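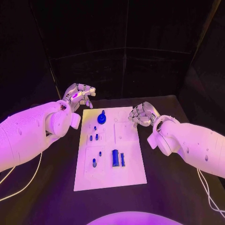 Two-arm station with the assembly board set out, blue parts on the plate.

Planning the Bench Cell: Gallery and Buying Notes
Posted in November by the Prestier workshop desk

We spent most of the fall working out what to buy for small-part assembly, and how much of it. This page puts the station up with the notes we kept while pricing it. The notes are grouped by budget line, in the same order as our worksheet. If you are planning something similar, the order may be more useful to you than our choices.

Three suppliers quoted: Vollthorpe, Tạ and Emader. We are not posting their prices, because all of them depended on what we bundled and two of them changed before we signed anything. What we can share is how the quotes were built and what we had to add to them.

The arms

A pair costs less than twice the price of a single arm. Vollthorpe and Emader both quoted that way, and in both cases the controller was shared. We had budgeted for one arm and a fixture to hold the board. By the time the fixture was designed and machined in three versions, the second arm looked reasonable. It also means the board can sit flat on the table with a hand on either side of it.

Ask about reach before you ask about payload. Our parts weigh next to nothing. The spec sheets led with payload anyway, and we paid attention to it for longer than we should have. For a board this size the question is whether each arm can get to the far end and still bend its wrist down.

The hands

This was the largest line after the arms, and the one we changed most. A two-finger gripper is much cheaper and would handle a plain cylinder all day. Our mix has pegs, a narrow bar, a big cylinder and a knob with a gear-shaped base, and we did not want to stop and swap tooling between them. We went with multi-fingered hands on both sides.

The cost to plan for is upkeep. Hands with metal joints and linkages running along each finger have a lot of small pieces in them. We set aside 10 percent of the purchase price per year for hand repairs, and we asked each supplier for a list of finger parts they keep in stock. Tạ sent the list the same day. The other two needed reminding.

Get the lead time on a complete spare hand in writing. Ours was quoted at 5 weeks on the phone and 22 weeks on paper.

The board and parts

Cheap, and easy to leave out of the budget. The board is a white plate with panels set into it, and the parts are blue. We picked two plain colors so the parts would be easy to tell from the board under whatever lighting we ended up with. Order extra parts with the first batch. Small pegs get lost, and a reorder of a few pieces costs nearly as much as a full set once the shop charges for setup.

Buy at least two boards. One will be in use and the other will be at somebody's desk being measured.

We mixed the sizes on purpose. The short pegs tell us more about the hands than the big cylinder does, and the bar is there because it is narrow and stands upright. If your real product only has one kind of part, save the money and use that.

Table and enclosure

We priced a finished enclosure and a set of panels to put together ourselves. The finished one was nicer and would not have fit through the door. Ours has black panels at the back and sides and a dark tabletop, and it went up in three days, including one lost to a missing box of brackets.

Dark surfaces do not cost any more than light ones if you choose them at the start. Changing your mind later does. Ask for a sample of the panel material and shine a lamp on it, as some black finishes reflect more than you would expect from the catalog.

Table height should be settled before the arms are mounted. We had this in the wrong order on the first draft of the plan - the table was going to be a leftover item from the old packing area - and fixing it on paper was free.

Lighting

Budget for it as its own line. We had it under "misc." in the first worksheet, and it was the first thing cut when the total ran over. Colored light like the purple here changes how a white board looks, and there is some yellow-green glare on the upper part of the plate. Adjustable fixtures cost more than fixed ones. We think they are worth it while a station is still being worked out, less so afterward.

Cables

White cables run along the tabletop on both sides. Cable channels, clips and longer leads come to a small amount per station, but none of the quotes included them. Put a figure in. Also check which leads are standard lengths and which have to be ordered from the arm supplier, as the second kind are priced accordingly.

What the quotes left out

Freight and the liftgate truck. Electrical work, which the building handles on its own schedule. Training for more than two people. Software renewal after the first year, which Emader listed on the last page and Vollthorpe did not list until we asked. A shelf for the spares.

We also had no line for our own time. Setup, testing and writing the work instructions took more hours than anything else on the sheet, and next time they will go at the top.

Next round

A second station is in the request for next year. The plan is the same board and the same hands, so the spares can be shared between the two. We have not decided on the arms. Quotes are due back on a Thursday and we will update the notes under each heading when we have read them.

The blank worksheet is available on request. Please say whether you want the one-station or two-station version.

3 comments | 22 shares

Contact the workshop desk | © Prestier. All rights reserved. | Back to top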